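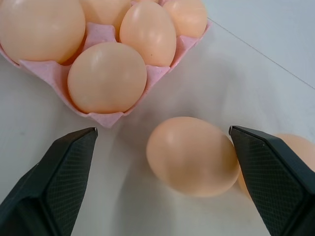
Vurkivwood Egg Packing Project
Progress report to the Fornis Fund, second quarter of the grant

Work done since the last report

The packing room at Vurkivwood opened in April, later than planned. The floor drain had to be relaid before the county would sign off on the room, and that took up most of March. The cost came out of the contingency line. No money was moved from equipment.

We now pack on two mornings a week, with Friday as the main day. Eggs come in from 8 member farms, up from 3 when we applied. Most of the new farms are on the Jullirberg side of the valley and used to sell only from their own gates. They deliver to the back door before 9 a.m. and collect their empty trays on the same trip.

Packing method

The foam trays we started with have been dropped. All eggs now go into molded pulp trays, bought through Lapiņa, who deliver every second month. The pink ones are for the shops and the gray ones are for the school kitchens, so orders can be told apart on the shelf without reading the labels. Pulp trays cost a little more per unit. They stack better, and the schools take them back for their compost.

Eggs are set into the tray by hand, pointed end down. Any egg with a mark on the shell is taken out and looked at again under the lamp before it is packed or set aside. Specks of color in the shell are fine and those eggs go to sale. Hairline cracks go to the second-grade box, which is sold the same day to the bakery.

The tables have new white tops that wipe clean between batches. They are also very smooth, and an egg put down outside a tray can roll. We lost several this way in the first two weeks. We have since fitted a low lip along the open sides of two tables, and the third will be done next month.

Breakage

Breakage was our weakest point in the last report, and you asked for an update. In the first month of packing we recorded 21 broken eggs on our worst morning. The worst morning in the most recent month was 19, so the improvement is small. Most of the remaining losses happen at unloading, before the eggs reach the table. Two farms still bring them in buckets. We have lent both of them trays and will check the figures again at the end of the summer.

Training

All packers have had the food safety session and the shorter session on grading. Grading by color has been the slower part to teach. Shop orders are meant to go out with one shell color per tray, and the pale tan eggs are easy to mix with the light brown ones late in the morning when the light changes. A second overhead lamp has been ordered.

Spending

Spending on equipment and trays is in line with the budget. Transport is over, mainly due to the longer Jullirberg run. We would like to discuss moving part of the unused publicity money to cover it. A revised budget sheet is attached.

Next quarter

Finish the lip on the third table.
Install the second lamp.
Move the two remaining farms from buckets to trays.
Start a trial of half-size trays for the smaller shops.
Agree winter prices with the school kitchens.

The next report will include sales by outlet, as requested. We are still waiting for returns from two of the shops.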